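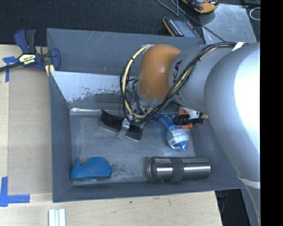 Bin-picking station, arm in the bin with a mixed load: bottle, tumbler and some odds and ends.

I run the bin-picking table at our open day every September, and every year somebody from another shop writes to me afterward asking how we set it up. So I finally typed it out. It's written for people who already have an arm and a gripper that work and now have to make them do something in front of visitors, which is a different job from getting them to work in the first place!

We're a small outfit in Ustuswood, and the open day brings in about 200 people between ten in the morning and four in the afternoon. Some are customers, some are students bused over from Brestemwood, and a good number are families who saw the sign on the road. The families are my favorite. They ask better questions than the customers do.

Step 1: Pick a bin and fasten it down

Use a bin with plain walls that's shallow enough for people to see into. A deep one looks great on your side of the fence and boring from everywhere else. Ours is gray, and it's scuffed and beat up from use, and I've stopped repainting it.

Then clamp it. I mean it! The first year I figured the bin was heavy enough to stay put, and by lunchtime it had crept far enough that the arm was brushing the wall on every third pick. We use an ordinary bar clamp at the table edge, the kind you'd buy for woodworking. Check it again at noon.

While you're at it, mark the tabletop. I put down corners of blue tape for anything that sits beside the bin, so if it gets bumped (it will get bumped) you can slide it back without getting out a tape measure in front of a crowd.

Step 2: Choose the objects

This is the fun part and it's where most people go wrong in the safe direction. They fill the bin with identical blocks. The robot does beautifully and everyone wanders off to the coffee.

Go through your kitchen instead. Here's what I look for:

- One thing everybody owns. A plastic water bottle is perfect, label and all.
- One shiny thing. I like a stainless tumbler, lying on its side. Shiny metal is hard on most vision systems and it gives you something to talk about.
- One thing with an awkward outline, like a curved piece of plastic or a tool with bits sticking out.
- Something small that can get half buried under the rest.

Keep the total low. I started out with a heaping bin of 25 and it was a mess, with things wedged under other things and long pauses while the planner thought it over. Now I put in a handful and top it up when it runs low. Have spares of whatever is breakable or squashable. Bottles get crushed if your grip force is set for the tumbler, so either set it for the bottle or bring extra bottles.

Nothing with liquid in it. Empty the bottle and put the cap back on.

Step 3: Sort out the cables

Look at the wrist of your arm and think about where the cable loop goes when the tool tips over to reach a corner. It needs slack, but slack that hangs out into the bin will drag across your objects and move them after the camera has already decided where they are. I lost most of a morning to that once and blamed the software the whole time.

Tie the bundle at several points along the arm, leave one good loop at the wrist, and then jog the arm by hand to all four corners of the bin and watch only the cables. Don't look at the gripper. Do it again at the lowest height you'll be picking from. If the loop touches anything, retie it and start over.

Step 4: Slow it down

Whatever speed you run in the shop, cut it. I run the demo at 40 percent and I've never had a visitor complain. At full speed people step back and stop watching what the fingers are doing. At 40 they lean in, and you can talk over the motion and say "okay, it's going for the bottle" before it gets there.

Pause for a second or so above the bin, too. Folks need that moment to guess which object is next. Kids will shout it out, and they'll be wrong a lot, and they love it.

Step 5: Keep the pendant where you can grab it

Mine stays close behind the bin and I stay next to it. Anyone who's going to stand in for you at the table has to know how to stop the arm and how to recover it, and you should make them do both before the doors open. Telling them how isn't enough.

Your fence or rope line goes at the arm's full reach plus a good margin – measure it with the arm stretched out, don't guess from the folded position. Follow your own site's safety rules on this, they beat anything I say.

Step 6: Rehearse the failures

You'll have missed picks. Run a long session the evening before and write down the ways it misses. I did 500 picks across two evenings last time (with breaks for pizza) and by the end I knew which objects to swap out and had a decent line ready for each kind of miss.

The ones I see most:

Fingers close on air. Usually the shiny stuff. Let it retry on its own, and explain that the camera saw a reflection.

Object slips out partway up. Check the finger pads, wipe them down with a dry cloth, carry on.

Two objects come up together. Crowd pleaser. Let it happen.

Object ends up tight against a wall. If the fingers can't get around it, stop the arm properly and nudge it back to the middle. Never reach in while it's running, not even if you've done it a thousand times, and especially not with kids watching.

Step 7: Let people choose

The best thing we ever added came from the Pesonen stand at the Wisham show, where visitors got to pick the target. We copied it shamelessly. You don't need a fancy touch screen for it. I print a card for each object, the visitor hands me a card, and I tap the matching entry. It takes five seconds and there's a line for it all day long.

If somebody wants to bring up their own keys or sunglasses, say no to the sunglasses.

What to pack

Spare objects, spare finger pads, cable ties and snips, blue tape, a second clamp, dry cloths, your cards, water for yourself, and throat lozenges. By four o'clock you'll have explained grip force more times than you can stand, and there's still the teardown to do. I leave the bin clamped until the arm is parked and powered off, then tip everything into a tote and sort it the next morning.

We use cookies to remember your settings and to see which pages get read. By continuing to browse you accept our cookie policy. Accept / Manage preferences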